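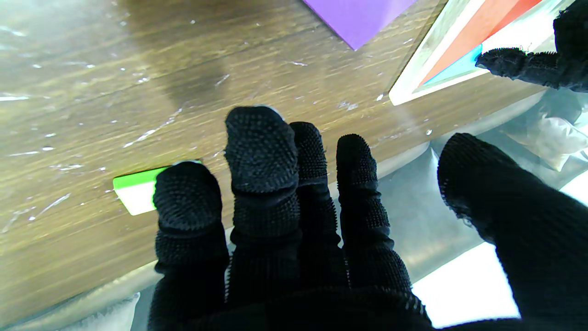 # カードを一枚つまむまで

遠隔操作でロボットに手作業を教える現場から

操作席の椅子は低い。座ると肘が自然に机の高さへ来て、両手が体の前に浮く。指の動きを読み取る手袋をはめ、ゴーグルを下ろすと、視界はロボットの手首のカメラに切り替わる。最初の数分は、自分の手がどこにあるのか分からなくなる人が多いという。

Dalthorpeにある作業所で、PledsideがZullelという計画を始めたのは10月だった。指のあるロボットの手に、薄くて小さいものの扱いを覚えさせる。題材は色のついたカードで、机に置かれたものを取り、透明なトレイに移す。文章にすれば一行で終わるこの作業を、人が遠隔で何度もやって見せ、その記録を学習に使っている。

## 薄いものは難しい

部品箱やペットボトルのように厚みのあるものなら、指を両側から寄せれば大体つかめる。カードは厚みがない。机に貼りついたように寝ていて、指の腹を横から当てても滑るだけだ。

人間は無意識にいくつかのやり方を使い分けている。爪を縁に引っかける。指先で押さえて机の端まで引き、はみ出したところを下からつまむ。あるいは片側を強めに押して、反対側が浮いた瞬間に親指を差し込む。ロボットの手には爪がないので、最初の方法は使えない。Zullelでは残りの二つを主に教えている。

操作者の一人は、初日の午前をほとんど「引く」練習だけで終えたと話す。押さえる力が弱いと指だけが動き、強いとカードが止まる。力は数字で画面に出るものの、見ている余裕はなく、結局はカードの動き方で判断するようになった。手元に返ってくる感触はごくわずかで、手袋の内側で小さな振動がするだけである。

「自分の手でやれば一秒もかからないことに、最初は一分以上かかりました。慣れてくると、今度は自分の指でカードを取るときに、どうやって取っていたかを考えてしまうんです」

## 手袋をはめた手

ロボットの手には、表面に細かい突起のついた黒いニットの手袋をかぶせてある。関節の曲がるところでは生地が寄って、横じわができる。長く使えば指先の繊維も立ってくる。

素の指先で試した時期もあった。樹脂の表面はカードの上でよく滑り、記録の多くが失敗の連続になった。ゴムの指サックは反対に効きすぎて、隣のカードまで連れてきてしまう。手袋は突起が適度に引っかかり、生地そのものが少し沈むので、力加減の粗さを吸収してくれる。担当の技術者によれば、見た目で選んだものではなく、手に入りやすいものを順に試して残ったのがこれだった。

ただし手袋はずれる。指先の生地が余ると、カメラに見えている指先と本当の接触点が合わなくなる。操作者は休憩のたびに指の付け根から生地を引き上げ、たるみを直す。この手入れを怠った記録は、あとで見ればすぐ分かるらしい。親指が、カードのわずかに手前で閉じているからだ。

手袋を新しいものに替えた直後も注意がいる。突起がまだ固く、古い手袋で身についた力加減では強すぎる。替えた日は本番の前に三十分ほど慣らしの時間を取り、その間の記録は学習用とは別の場所に保存する。

## 手首から見る

学習の主な入力になるのは手首のカメラの映像である。指のすぐ後ろから撮るため、画面のかなりの部分を自分の指が占める。肝心のカードが指の陰に入ることも珍しくない。

それなら上から撮ればいいと考えたくなる。実際、作業所の天井にもカメラはある。しかし天井からでは、指先とカードの縁との隙間が見えない。つまむ直前に要るのはその隙間の情報で、そこは手首からの映像が頼りになる。操作者は、カードが隠れる前に一度手を引いて位置を確かめ、それから指を下ろすようにしている。この「見てから隠す」動きもそのまま記録に残り、学習した側にも似た動きが現れる。教えたつもりのない癖まで写る例として、社内ではよく話題になる。

光も厄介だ。トレイの縁は照明を受けて白く光り、透明なシートの折り目も光る。人はそれを反射だと分かって見ているが、機械には物の縁と区別がつきにくい。Pledsideでは照明の条件をそろえきらず、時間帯によって窓のブラインドを上げ下げしながら記録を取っている。午後三時を過ぎると西側から光が入り、同じ机でもかなり違って見える。

## 記録の中身

これまでに取った記録は1322本になる。一本は、手が机の上に入ってから離れるまでを一区切りとする。このうち158本は通信の遅れや手袋のずれが原因で外した。カードを一度で取れず、やり直してから成功したものが393本あり、こちらは外していない。

やり直しの記録を残すかどうかは、当初、意見が割れた。見本はきれいなほうがいいという考え方は分かりやすい。迷いのない動きだけを集めれば、学習も速く進む。ところがそうして作った最初の版は、カードが少しでも逃げると止まってしまった。逃げたあとにどうするかを一度も見ていないので、同じ場所で指を開いたり閉じたりするばかりだった。

393本を加えた版では、指を離し、少し上がって見直し、角度を変えて下りるようになった。うまく取れるとは限らない。それでも止まらずに次の動きへ移るようになったことを、技術者たちは成功率の数字より重く見ている。

外した記録の見極めには人の目を使う。映像を倍速で流し、怪しいところで止める。失敗そのものは除外の理由にならないので、なぜ失敗したかまで見なければならず、時間がかかる。指の動きが操作席の入力より遅れていれば通信の問題、入力どおりに動いていて外したのなら操作の問題として残す。判断のつかないものは別の人がもう一度見る。

## 手を添えて教える

遠隔操作のほかに、人がロボットの腕を直接つかんで動かす方法も試している。腕の力を抜いた状態にして、手首のあたりを持ち、行き先まで導く。大きな動きを教えるにはこちらのほうが速く、ゴーグルも要らない。机の奥からトレイの上まで腕を運ぶ経路は、この方法で決めた。

指先の作業には向かなかった。ロボットの指を人の指で一本ずつ曲げるのでは、五本がばらばらに動いてしまう。手首のカメラに人の手が映り込むという問題もある。学習した側が、横から助けの手が入る場面を当然のものとして覚えてしまいかねない。そのため今は、腕の経路は手で、つまむ動作は遠隔で、と分けている。

両手を使う課題では操作者の負担が増す。片方の手がカードを置こうとしている間、もう片方をどこに待たせるか。人間なら邪魔にならない位置へ勝手によけるが、遠隔だと待たせているつもりの手がゆっくり下がってきて、トレイの縁に触れたりする。作業所では、2人で片手ずつ受け持つやり方も短期間試した。声をかけ合えば進むものの、互いに譲る間ができてしまい、記録としては使いにくかった。今は一人が両手を動かす形に戻している。

## 使い道

Pledsideにこの仕事を頼んだのは、紙製品の詰め合わせを手がけるEvangelistaである。同社の仕分け場では、見本帳に入れる色カードを人が一枚ずつ選び、袋に収めている。組み合わせが注文ごとに変わるため、専用の機械を組んでも割に合わない。吸盤でカードを持ち上げる装置は以前に導入したことがあり、表面に凹凸のある紙で吸いつきが悪く、使う場面が限られた。

Evangelistaの担当者は、導入の時期について慎重だった。仕分け場の人は手元を見ずにカードを取り、同時に傷や汚れも見つけている。ロボットに任せるとすれば、まずは補充のような急がない作業からになるという。

作業所のほうでは、次の課題の準備が始まっている。重なったカードから上の一枚だけを取る作業で、指先の押し加減がこれまでよりずっと細かくなる。午前中の試し取りでは、二枚まとめて動いてしまう場面が続いた。操作者は手袋の指先を引き上げ、カードを並べ直してもらい、もう一度ゴーグルを下ろした。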